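Robot arm going in on our prep line, what happens to the morning crew?

Posted in Workplace / Kitchens & Food Service

Hala Daher
I run mornings at the Whitfield kitchen for Cumex, we do boxed lunches for offices. Management wants an arm at the cooking station by January. They say no one loses hours but the new schedule has 3 people on hot prep where we had five. The other two go to "line support", no one can tell me what that is. Has anybody been thru this? Mainly want to know what the day looks like after, and what to ask for before it's signed. I have a meeting at 2 pm and not much to bring to it.

Amirul Halim
depends on the arm. ours broke a lot the first month then was ok. ask about breaks

Hiba Azar
Went through it last year at Staltia, same kind of work, bigger site. Typing this on my lunch so sorry for the mess.

Hours did hold for us. The work changed though. Stirring and moving pans went away, that was the stuff that wrecked shoulders, fine by me. What came in was wiping down, resetting, standing by for faults. Faults are the big one — the line stops and everybody looks at whoever is closest. We logged 300 stops in the first ten weeks and most were small, a pan an inch off its mark. Someone has to walk over and fix it, and that wasn't in anybody's job description or pay grade.

Also the chatting stopped. You used to have two people at a stove talking. Now one person and a machine. Took me a while to notice why mornings felt so long.

Things I'd bring to the meeting:

- Who clears a stop, and do they get paid for it. Get it in writing. We got a small bump for "cell lead" but only after Faustino Carrillo from second shift kept pushing for months.

- Training on the clock. Ours was 10 hours, half of it videos. Ask for time at the real station.

- See the layout before it's built. Ask for the simulation, the vendor has one for sure. Look where the arm's base sits in front of the counter and cooktop and think about where your feet go, which doors you still need to open and who has to reach past it.
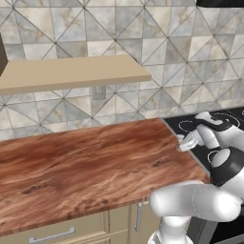
- What "line support" means, by task, by hour. If they can't write it down they havent decided.

- A date to look at the staffing again. Three months was too soon for us, go six.

Tala Twal
Second the layout one. We lost a whole drawer bank behind the guard rail and had to move all the ladles accross the room. Good luck at 2!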